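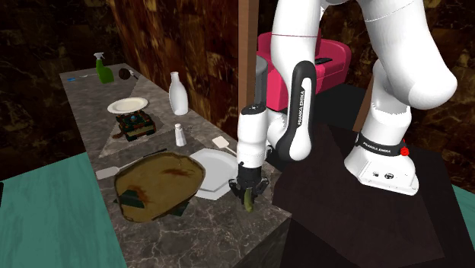
Fig. 1. Gray marble countertop.

March
Kauko Salminen

Food Storage 351, Unit 7: Fresh Produce After Harvest

1. Respiration

Fruit and vegetables remain living tissue after harvest. They take up oxygen, break down stored sugars and acids, and release carbon dioxide, water and heat. No further supply comes from the parent plant, so every reserve used is a permanent loss. The rate of use is the respiration rate, and it sets an upper limit on storage life. Asparagus, peas and sweet corn respire fast and keep poorly. Onions and potatoes respire slowly.

Respiration rises with temperature. Prompt cooling after harvest removes field heat and slows every later stage of decline. Time lost at this point cannot be made up by colder storage afterward.

2. Water loss

Most fresh produce is sold by weight, so water loss is a direct loss of income as well as of quality. The rate depends on the vapor pressure difference between tissue and air, the ratio of surface to volume, and the skin. Leafy crops have a large surface and wilt first. A waxy skin slows the loss, and a cut or bruise speeds it up.

Worked example: a sample weighs 200 g at receipt and 193 g on removal from storage. The loss is 7 g, or 3.5 percent of the starting weight. Record both the weight and the percentage. Weight alone does not allow samples of different size to be compared.

3. Chilling injury

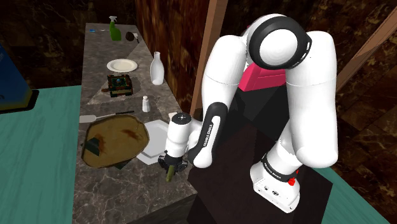 Fig. 2. Slender green vegetable of the cucumber or zucchini type.

Crops of tropical or subtropical origin can be damaged by temperatures well above freezing. Cucumber, summer squash, eggplant, sweet potato and banana are all sensitive. In cucumber, the usual signs are pitting, water-soaked patches and faster decay. Signs often develop only after the crop has been returned to room temperature, and a lot can therefore pass inspection in the cold room and fail on the shelf.

Damage depends on both temperature and length of exposure. Short exposures may be reversible. See the Damau tables in the course folder for the settings used in lab.

4. Ethylene and ripening

Climacteric fruits show a sharp rise in respiration and ethylene output at ripening. Apple, tomato, avocado and banana belong here. They can be picked mature but unripe and ripened later. Nonclimacteric fruits, including grape, cherry, strawberry and the citrus group, do not gain sweetness in storage to any useful extent. 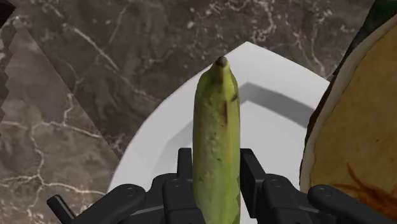

Source: Clasmont teaching collection

In banana, peel color follows the loss of chlorophyll, which uncovers yellow pigments already present. Starch in the pulp is converted to sugar over the same period. Peel and pulp can fall out of step: at high ripening temperatures the pulp softens while the peel stays partly green.

Do not store ethylene-sensitive crops with strong producers. Cucumbers turn yellow and carrots become bitter.

5. Lab preparation

Time allowed: 40 minutes. Bring section 2 completed. Weigh samples before and after storage on the same scale.

Reading: Saarinen, sections on respiration and chilling injury.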